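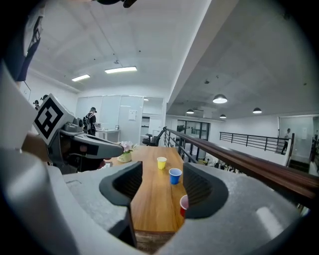

Conjunto Vocal Soltano

Diario de residencia, septiembre

La jornada comenzó con la apertura de la sala grande de Jukusar y la comprobación de la afinación del piano, que se había dejado cubierto desde la noche anterior. El instrumento mantenía el registro medio en buen estado, pero el agudo había cedido lo suficiente para que el conjunto decidiera prescindir de él en el calentamiento y tomar las referencias del diapasón. Se deja constancia de ello porque en la entrada de ayer se afirmaba que el piano podía utilizarse sin reservas durante toda la semana, extremo que queda corregido.

El calentamiento se desarrolló conforme a lo previsto: respiración, vocales sobre nota tenida, escalas descendentes y, por último, el ejercicio de consonantes finales que se introdujo en la residencia anterior. Las contraltos solicitaron mantenerlo hasta el final del periodo de trabajo. La dirección accedió.

A continuación se abordó la primera parte de Garkora. Conviene recordar, para quienes siguen este diario desde fuera, que Garkora es un ciclo para voces solas, con textos de trabajo agrícola y canciones de camino, que el conjunto prepara para su próxima grabación. El ciclo consta de 21 piezas. Algunas son muy breves, apenas una estrofa con su respuesta, y otras exigen una resistencia que todavía no se ha alcanzado en los ensayos completos. La sesión de la mañana se dedicó a las primeras, por ser las que presentan mayores problemas de entrada: cuando una pieza dura tan poco, un ataque impreciso no deja tiempo para corregir nada.

El trabajo se centró en la canción de la trilla. En la lectura inicial se venía cantando con un acento demasiado marcado en la primera sílaba de cada verso, herencia de la transcripción antigua que sirvió de base. La edición revisada traslada el peso hacia el centro de la frase y elimina varios signos que procedían, a juicio del conjunto, de la mano del copista. Se cantó de ambas maneras, se escuchó el resultado desde el fondo de la sala y se adoptó la edición revisada. Los tenores manifestaron que la respiración resulta más incómoda. Se acordó escalonarla por parejas y anotarlo en todas las particellas antes de la tarde.

Hubo asimismo una discusión prolongada sobre la pronunciación. Los textos del ciclo alternan formas que en la lengua hablada ya no se distinguen, y una parte del conjunto defendía unificarlas en favor de la claridad. La otra parte entendía que la alternancia tiene valor musical, puesto que la vocal más cerrada aparece casi siempre en las respuestas del coro y les da un color propio. Se resolvió conservar la diferencia en las piezas de camino y revisarla caso por caso en las de labor. No es una decisión enteramente satisfactoria. Quien redacta estas líneas en nombre del conjunto votó por conservarla en todo el ciclo y así lo hace constar, sin que ello afecte al cumplimiento de lo acordado.

Antes de la pausa se repasó la nana. Salió bien a la primera, circunstancia poco frecuente, y se optó por no repetirla.

La comida se sirvió en el comedor del edificio anexo. Se recuerda a los miembros del conjunto que las partituras no deben dejarse en las mesas comunes: aparecieron dos carpetas junto a la puerta de la cocina, una de ellas con las anotaciones de dinámica de toda la cuerda de bajos. Ambas han sido devueltas.

Por la tarde se recibió el equipo de grabación cedido por Şimşekoğlu, sello con el que Soltano mantiene el acuerdo de publicación del ciclo. La entrega estaba anunciada para el mediodía y se produjo bien entrada la tarde, lo que obligó a alterar el orden del trabajo. Mientras se montaban los micrófonos, las voces graves se trasladaron a la sala pequeña y las agudas permanecieron en el vestíbulo, cuya reverberación es excesiva para trabajar el texto pero útil para escuchar los acordes tenidos. De ese rato en el vestíbulo procede, por cierto, la propuesta de alargar el último acorde de la canción del vado. La dirección la estudiará. El conjunto ruega que no se incorpore todavía a las copias.

La disposición adoptada para las tomas de prueba fue la del semicírculo abierto, con las sopranos y los bajos en los extremos. Se probó primero con los micrófonos altos. La escucha reveló un sonido amplio y agradable, aunque el texto se perdía en los pasajes rápidos y las respuestas parecían venir de una sala distinta. En la segunda prueba se bajaron los soportes y se adelantó ligeramente a las voces medias. La inteligibilidad mejoró de inmediato, a costa de que se oyeran los pasos de página. Se examinarán mañana atriles con tapete, de los que Jukusar dispone en el almacén de la planta baja, y se pide a cada cantante que organice sus hojas de modo que los giros coincidan con silencios.

Debe señalarse también el ruido de la tarima. En la zona cercana al ventanal, el suelo cruje con cualquier desplazamiento del peso, y en la nana el crujido resulta perfectamente audible en la toma. Se ha delimitado esa zona con cinta y el semicírculo se ha retrasado en consecuencia. El cambio alejó a las contraltos de la pared del fondo y, contra lo que temíamos, su sonido ganó cuerpo.

Las tomas de prueba no están destinadas a publicación y se borrarán al finalizar la residencia, salvo la de la canción de la trilla, que se conservará en el archivo del conjunto como referencia del tempo. A este respecto, se observó que el tempo fijado por la mañana había aumentado por la tarde sin que mediara indicación alguna. La causa más probable es el cansancio, que en las voces suele traducirse en prisa. La dirección marcará en adelante un compás previo completo, también en las piezas que comienzan con una voz sola.

Al término de la sesión se celebró la reunión ordinaria sobre el orden del disco. Existen dos propuestas. La primera respeta el calendario agrícola, desde la siembra hasta el encierro del grano, y deja las canciones de camino como interludios. La segunda agrupa las piezas por modo y por textura, con independencia del asunto, y coloca la nana en el cierre. El sello ha expresado su preferencia por una secuencia que pueda explicarse en pocas líneas en el libreto, lo que favorece a la primera. La mayoría de las voces, sin embargo, encuentra más natural la segunda para la escucha continuada. No se votó. Se ha convenido cantar el ciclo completo en ambos órdenes antes de abandonar Jukusar, siempre que el estado de las voces lo permita, y remitir después a Şimşekoğlu una comunicación motivada.

En el mismo punto se trató la cuestión del libreto. El conjunto considera imprescindible que figuren los textos íntegros, con su traducción y con indicación de la procedencia de cada melodía cuando se conozca. En varias piezas no se conoce. En esos casos se hará constar así, en lugar de recurrir a la fórmula genérica de «tradicional», que en publicaciones anteriores dio lugar a consultas que no supimos atender debidamente.

Se informó, además, de que una de las sopranos presenta molestias leves de garganta. Guardará silencio hasta mañana y asistirá al ensayo como oyente, con la tarea de anotar los desajustes de texto desde la sala. Su línea en la canción del vado quedará provisionalmente sin doblar. Escuchada así al final de la tarde, con una sola voz en la parte superior, la pieza adquirió una desnudez que varios miembros pidieron considerar para la versión definitiva. Se toma nota, con la cautela de que una solución de urgencia no debe convertirse en criterio por la mera sorpresa del momento.

Queda pendiente la revisión de las piezas largas, que hoy no se tocaron. El retraso en la entrega del equipo explica una parte. La otra corresponde a la discusión sobre la pronunciación, que se prolongó más de lo razonable y cuyo contenido podría haberse tratado por escrito antes de la residencia. El conjunto asume la observación.

Para mañana se dispone lo siguiente: calentamiento en la sala pequeña, ya que la grande permanecerá cerrada mientras se fijan los cables; ensayo por cuerdas de las piezas largas; lectura hablada de todos los textos de labor, sin música; y, por la tarde, nueva toma de prueba con los atriles forrados. Se ruega puntualidad en el primer punto y calzado de suela blanda en el último.

A las diez de la noche la sala grande quedó cerrada, con los micrófonos cubiertos y el piano a la espera del afinador.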